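Remcombe and its 43 butterflies

Tue 8 November

The Remcombe nature reserve put up its new sign in May and I have been grumbling at it ever since. "Home to 43 species of butterfly", it says, in yellow letters, over a painting of a swallowtail. I have walked that hillside most weekends for 11 years and have never seen a swallowtail. I'd be surprised if one had ever been blown in by accident.

I wrote to ask where the 43 came from. Tegan Pearce, who looks after the reserve's leaflets, sent me a very civil reply and a spreadsheet with 883 rows in it. I spent two wet evenings going through them. A good many are the same small tortoiseshells on the same buddleia by the car park, sent in by different people on the same afternoon. Fair enough, that's what people look at. But there is also a purple emperor with no photo, no name against it and the grid reference of the tea hut. There's a "large blue" which I would bet good money was a holly blue. And once you take out everything that was seen once, by one person, before the lower wood was felled, the list gets a lot shorter.

Does it matter? Nikau Tapsell thinks I'm being a misery. His view is that a big number gets families up the hill, and families up the hill keep the gate open. Maybe. I'd still like to know how anyone will notice a species going missing if it stays on the sign for ever.

The path past Cosgrove farm is a bog again, by the way. Go round by the top stile.

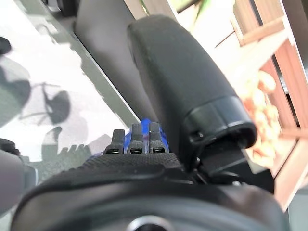

What I'd put on the sign

Ringlet, meadow brown, gatekeeper, speckled wood, the two common skippers, and marbled white along the south bank in a decent July. Brown argus if you are patient. Those are things a child could go and find before lunch, and I think that would please them more than a swallowtail that isn't there.

Elsie Stubbs wants the reserve to pay £400 for a proper survey next summer. I would back that, as long as they print what the survey finds. Tegan says the sign can't be changed until the paint needs doing anyway. I looked at the paint on Sunday. It looks very good paint.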